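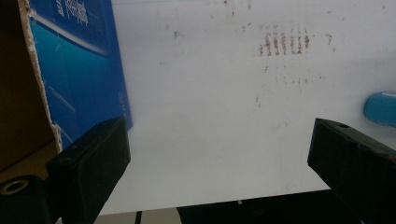

I spent most of a September evening breaking down boxes. They had been piling up since the move, and I was tired of stepping around them to get to the back door.

The plain brown ones went fast. Slit the tape, push the bottom out, flatten. The printed ones are more trouble. The blue cardboard tears in layers, so the color comes off in strips and leaves a rough pale edge. I stopped trying to be neat with those.

I tied everything in bundles with twine, 18 in all, and stacked them by the door. Poppy Ackroyd from downstairs took two of the big ones for her garden beds before I could cut them up.

After that I wiped down the white surfaces with dish soap and warm water. Cardboard dust gets everywhere. A few marks didn't come off and I'll try baking soda on them next.

Still to do: the closet, and the shelf from Willmont, which is short four screws.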